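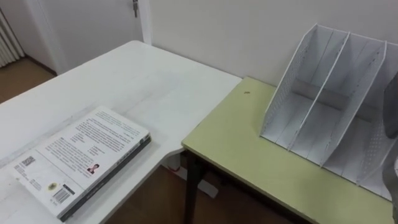

A paperback with light wear at the edges, lying back cover up on a white table.

How to clean the cover of a used paperback

Most secondhand paperbacks come with a price sticker, a little grime and some wear at the edges. The sticker and the grime can be dealt with in 15 minutes. The wear stays, but a clean cover makes it much less noticeable.

What you need

A soft dry cloth
A white vinyl eraser
A hair dryer
A plastic card, such as an old library card
Cotton swabs
Rubbing alcohol
A flat table

Step 1. Clear a space and wipe the table. Grit under the book will scratch the front cover while you work on the back.

Step 2. Lay the book flat with the back cover up. Start on this side - it is where you will usually find the sticker and the barcode, and a white back cover shows every mark.

Step 3. Wipe the whole cover with the dry cloth, from the spine outward. Do the spine last, with light strokes. Lettering on a dark spine can rub off if you press.

Step 4. Warm the sticker with the hair dryer on low for a few seconds at a time. Lift one edge with the card and peel slowly, keeping the sticker low against the cover. If it starts to tear, stop and warm it again.

Step 5. Dampen a cotton swab with alcohol and test it on a corner. If color comes off on the swab, don't use alcohol on that book. Otherwise roll the swab over the leftover glue and wipe with the cloth. Stay away from small print and photographs.

Step 6. Use the eraser on gray scuffs. Go in one direction, and brush the crumbs off before you turn the book over.

Step 7. Do the front the same way. Leave the book to dry before you shelve it.

Storing it

Keep paperbacks upright and snug. A desktop magazine holder works for a few books if they are not too thick. In a half-empty holder they lean, and the covers curl.

Notes

We used these steps on 173 paperbacks for the Flutness book swap last June. Stickers tore on 4 of them, all on uncoated covers. For those, peel what comes easily and leave the rest.

Posted 7 March 2025 by Plarnum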